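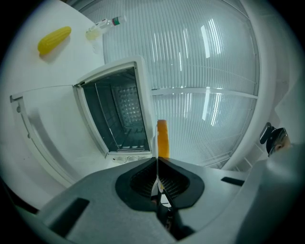 Winholm Learning Kitchen: small ovens now available to members

The Winholm Learning Kitchen has extended its equipment list to include countertop toaster ovens, following a request from the evening groups in October. The ovens may be reserved by any registered member through the front desk. Bookings are taken in the usual way and should be made no later than 5 pm on the day before use.

The Kitchen now has 373 registered members, and demand for the full-sized ovens has been high since the start of term. Many of the dishes prepared in the introductory course are modest in quantity – a single tray of vegetables, a slice or two of bread, a portion of fish – and do not require a large oven. Imogen Mottram, who leads the course, has revised the handbook accordingly. The new chapter covers placing food on the rack, setting the dials and leaving the oven in good order for the next member.
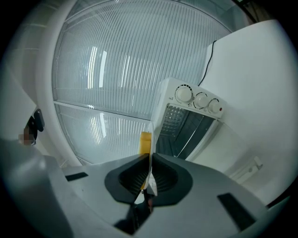
Members are reminded that the dials should be returned to the off position before the plug is removed. Crumbs should be cleared from the floor of the oven once it has cooled, and the wire rack washed by hand in warm water. Abrasive pads must not be used on the inside surfaces. Any fault should be entered in the equipment book and reported to Grímur Ragnarsson, who will arrange for the oven to be withdrawn until it has been checked.

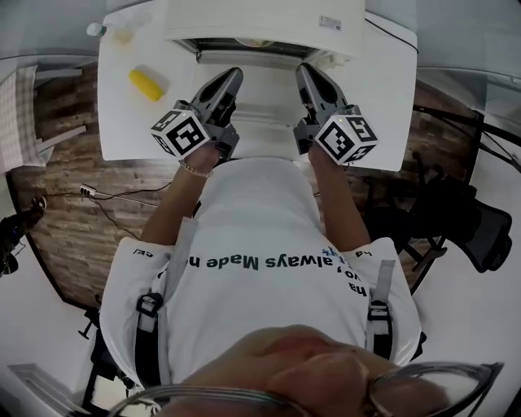 Good use of the worktop forms part of the revised chapter. An oven should stand well back, with a clear stretch of surface in front of it, so that both hands can work freely before the open door. The white appliance at the far side of the table is placed in this manner, and members are asked to follow the same arrangement. Bottles and dry ingredients should be kept to one side – never on top of the oven.

The handbook may be collected from Liliana Ruggiero at the front desk. A short introduction to the ovens will be offered to new members in groups of five, led by Đạt Tạ. Places may be reserved at the desk or by calling extension 23.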